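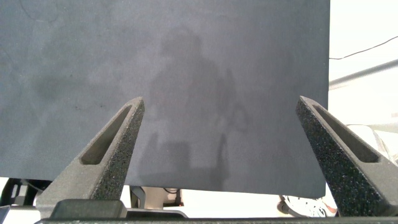

My gray panel, smudges on the left side and all.

Stondora Forums > Home Projects > Surfaces and Finishes
Matte gray panel, cloudy patches: clean it, oil it, or leave it alone?

octavio_o
Posts: 174

Hi all! I finally have a project worth starting a thread for. I picked up a big flat dark gray panel at the salvage yard out past Ventura for $70 and I am so happy with it I keep walking over to look at it. It's a slate kind of gray, sort of bluish in places, matte but with just enough shine that you get a blurry person in it when someone stands nearby. The plan is to turn it into the top for a long worktable against the back wall, where I've been getting by with a folding table since we moved in.

Now the questions. The surface has soft cloudy areas, lighter toward the upper left and the middle, and then some darker smudges down the left side with a few tiny dark specks. I don't know how much of that is dirt and how much is just how it looks. The guy at the yard said "oh that's the finish" but he also said that about a door with a boot print on it.

So:
What would you clean it with first?
Would you oil or seal it after?
The bottom edge is a little uneven. Square it up or live with it?

I don't know what it's made of. He didn't know either. It's heavy, it took two of us to get it off the truck, and it came with no sticker or stamp that I could find.

Octavio Ocampo

pinehollow
Posts: 2,

Oh I LOVE that color. Please don't do anything to the cloudy parts until you've lived with them for a week. My kitchen counter has the same kind of drifty light and dark thing going on and it's the part everybody runs a hand over when they come in.

For cleaning I'd go with warm water, a drop of dish soap, soft cloth, then a second cloth with plain water, then dry it right away. Do that twice before you reach for anything out of a bottle. You would be amazed what comes off with the second pass.

gritwitch
Posts: 611

Going to disagree with pinehollow a little, in a friendly way. Soap leaves its own haze on a matte surface and then you spend the afternoon chasing haze you made yourself. I use rubbing alcohol on a white rag. White, so you can see what's coming off. If the rag turns gray and keeps turning gray, stop, you're taking off color. If it turns brown or yellow it's grime and you can keep going.

Test in a corner that's going against the wall!!

Also I would want to know what it is before anybody says the word oil again. Stone drinks oil. A coated panel doesn't, it just sits on top and gets sticky and your mail sticks to it.

octavio_o

Ha, noted on the mail. Is there a way to tell what it is without cutting into it?

gritwitch

Few drops of water in the corner, go make coffee, come back. If there's a dark spot under the drop, it's taking water in and you probably have stone or something else with pores. If the drop is just sitting there like it was on a dinner plate, it's coated or it's some kind of solid sheet.

Then tap it with a knuckle and also with a coin. Hard to describe the difference in a post but you'll hear something.

karlab
Posts: 88

Following this one with great interest because I did almost the same project last September! Mine was a dark gray top too, for a sewing table, and I'm still thrilled with it. Dark matte surfaces are so nice to work on. You lay out white fabric or paper on it and everything just shows up. Pins show up! I used to lose so many pins on my old table.

What I'd pass along:

I sanded mine. I know, I know. But I went by hand with wet paper, starting fairly fine and working up to 3,000 grit, and it came out like the inside of a seashell. It did get shinier than I planned, so if you like the matte look, quit a lot sooner than I did.

I did not square up the wavy edge. I turned it toward the wall. Done in one minute.

Karla Becerra

old_mallet
Posts: 1,940

Please do not sand a panel when you don't know what it is. Sorry Karla, glad yours came out well, but yours could have been anything and so could his. If that's a printed or coated surface, sandpaper goes through it in a blink and there's no putting it back. If it's an old panel of unknown origin there may also be stuff in it you don't want in the air, wet paper or no wet paper.

Water drop test first. Then clean. Then wait. I've ruined more nice things by being in a hurry on the first day than in all the other days put together.

karlab

That's fair, and I should have said I knew what mine was. The seller had the paperwork. Octavio, listen to mallet on that one. I still think you'd love the seashell thing if it ends up being stone!

octavio_o

OK I did the water drops! One in the corner and one near the middle, and then I got pulled into a phone call so they had plenty of time. The corner one left a faint dark ring that faded by dinner. The middle one just sat there. What does that mean??

gritwitch

Oh that's fun. Could mean somebody sealed it once and the seal is worn at the edges, which would also go along with the cloudy look. Old sealer gets patchy like that where people have leaned on it or wiped it over and over.

old_mallet

Or the middle has years of furniture polish on it. I wouldn't call it sealed from one drop.

pinehollow

I vote old sealer! The light patches in the upper part look so soft, no hard line anywhere. A spill usually leaves an edge. But I'm going by a photo so take that for what it's worth.

old_mallet

Can't tell sealer from polish in a photo, and can't tell either one from plain natural color. My slate hearth has patches like that and it's never had a thing on it.

tablesaw_tina
Posts: 305

Jumping in on the edge question. How uneven are we talking? From what I can see the bottom edge only wanders a touch and the right side looks nice and straight. I'd put the straight side where you'll see it and hang a strip of wood along the front. A simple lip in oak or maple would look so good with that gray! Gives your forearms something warm to rest on too. Cold stone on bare arms in winter is no joke if you sit there for hours.

Glue nothing. Screw the strip to the table frame, leave the panel sitting loose on a few dabs of silicone, and then if you ever move you can lift it off.

octavio_o

Tina that is a great idea and I'm stealing it. I have a length of maple left over from the bookshelf that I've been saving for exactly nothing.

Does the frame need to be anything special for the weight? I was going to do 4 legs with a rail all the way around.

tablesaw_tina

Add a crosspiece or two under the middle and you're fine. Long flat heavy things don't like hanging in the air. Check the frame for level BEFORE the panel goes on, and check it again after, and have a few shims in your pocket. Carry the panel on its edge, on its long side, never flat like a tray. If it's stone and there's a hidden crack, flat is how you find it.

karlab

Seconding carrying it on edge! We took mine through two doorways flat and I held my breath the entire way.

mr_drywall
Posts: 47

Anybody use Zirum stone soap? My sister swears by it on dark counters. Says it doesn't streak.

gritwitch

Used it, liked it fine. Smells like oranges. It does streak if you use as much as you want to use. Half what you think.

pinehollow

I like it too but for a first clean I'd stay with plain stuff. Save the nice soap for when the table's built and you're wiping off crumbs.

octavio_o

Cleaning report! I did the right side with soap and water the pinehollow way and a patch on the left with alcohol the gritwitch way, so nobody can say I don't listen.

The soap side looks good, a bit deeper in color. The alcohol patch pulled a lot of brown onto the rag. Brown, not gray! Two of the bigger smudges on the left are mostly gone. The tiny specks didn't budge at all, and I tried a fingernail on them. The light clouds are still right where they were.

I'm pretty excited. It looks like a night sky over there.

gritwitch

BROWN. Yes. Do the rest of the left side and change rags often.

old_mallet

Good. Now leave the specks. If a fingernail won't move them they're either in the material or stuck well enough that you'd do more harm going after them with a blade.

mr_drywall

I'd go after them with a blade lol

old_mallet

I know you would.

karlab

So what about finish? I have half a can of Zalton matte wax here that I'd happily mail you. It kept mine from showing every fingerprint. Dark gray and hand cream do not get along.

old_mallet

Wax is about the only thing I wouldn't argue over. Thin coat, and mineral spirits will take it back off on most surfaces. Try it in the same corner as everything else. I'd still wait a couple of weeks and see if bare suits you.

tablesaw_tina

Wax the maple while you've got the can open!

octavio_o

Karla yes please, sending you a message. I'll do the maple first and a corner of the panel, then decide on the rest. Frame lumber is cut and stacked in the hallway and I've already banged my shin on it.

One more question while I've got you all. Lamp over it or lamp at the side? With that little bit of reflection I'm worried about glare when I'm sitting there at 9 p.m. trying to read a drawing.

pinehollow

Side, and low! Matte surfaces glow when the light comes across them, and you'd see all those lovely clouds.

gritwitch

Side light shows every smear, though. I'd hang it above and a bit behind the front edge so the shine bounces toward the wall.

karlab

I have mine on a swing arm so I never had to pick. Clamp goes on the wood, not on the panel.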